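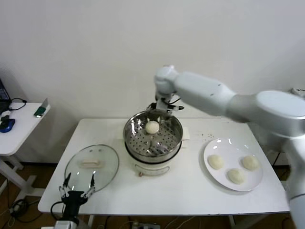
Iulian Onu wrote in the margin of our first draft that a bun is the worst thing we could have picked, and that we should say early on why we kept it. So we are saying it early. A steamed bun is soft, it is round, and it sticks. A gripper that handles blocks well will dent it or tear the skin. We had two other proposals on the list, sorting bottle caps and stacking cups, and both had been done by earlier groups in the course.

Project title: Two-Arm Transfer of Steamed Buns
Group name: Nanari
Course: Applied Robotics, second project
Submitted: 1 March 2024

1. Goal

The task has four steps. One arm takes the lid off the steamer and puts it flat on the table. The other arm reaches into the basket, picks up a bun and sets it on a plate. The second arm repeats this until the basket is empty. The first arm then puts the lid back. We counted a run as complete only if all four steps were done with no human touching anything and no bun was torn.

2. Setup

We used two white arms with two-finger grippers. The steamer is an ordinary kitchen one with an electric base and a metal basket with holes in the bottom. It has a glass lid with a handle on top, and the handle turned out to matter more than the basket did (see section 4). The plate goes to the right of the steamer and the lid goes to the left, so the arms do not have to cross.

The software is built on the Jetari control package that the course provides. We wrote our own task code on top of it. Each demonstration was recorded with a person guiding both arms, and the policy was trained on those recordings. We did not change the network that came with the package apart from the size of the input pictures.

3. Data

We started recording in January. The first 50 demonstrations were thrown out. We had let the steamer drift a little on the table from one recording to the next without writing down where it was, and we could not tell later if a failure came from the position or from the grip. After that we marked the position of the steamer before every session and moved it on purpose between sessions.

The final set has 600 demonstrations. Three of us did the guiding. Our styles were different - one of us always came in from the side of the bun, the other two from straight above - and the trained policy sometimes hesitated over the basket as if it could not choose. We re-recorded the side approaches from above and the hesitation mostly went away.

4. Results

For the final test we did 8 runs in a row, with the steamer moved between them. Seven were complete. In the failed run the lid slipped out of the fingers just after it was lifted and landed back on the basket at an angle. The arm did not notice and went on with the motion of putting down a lid it was not holding. The other arm then waited, as it should.

Lid slips were also the most common failure during development. The handle is smooth and the fingers are thin. Closing them harder did not help much. Lowering the grip point on the handle did.

Torn buns were a problem until we limited the closing force. With the limit set too low, the bun dropped on the way to the plate. The value we ended up with is in the appendix, along with the two we tried before it.

Buns that sit against the rim of the basket are still hard. One finger has to go between the bun and the metal, and there is often no room. For the final test we kept the buns away from the rim, and the result should be read with that in mind.

5. What we would change

We would add a check after each grip, so that the arm knows if it is holding something. Group Moltex did this in their project using the finger opening, and they offered us their code, but we got it too late to test. We would also write down the table layout from the first day.

The Bermúdez group asked if our data would work with a bamboo basket. We have not tried it. The recordings and the task code are in the shared course folder, and the appendix lists which sessions used which steamer position.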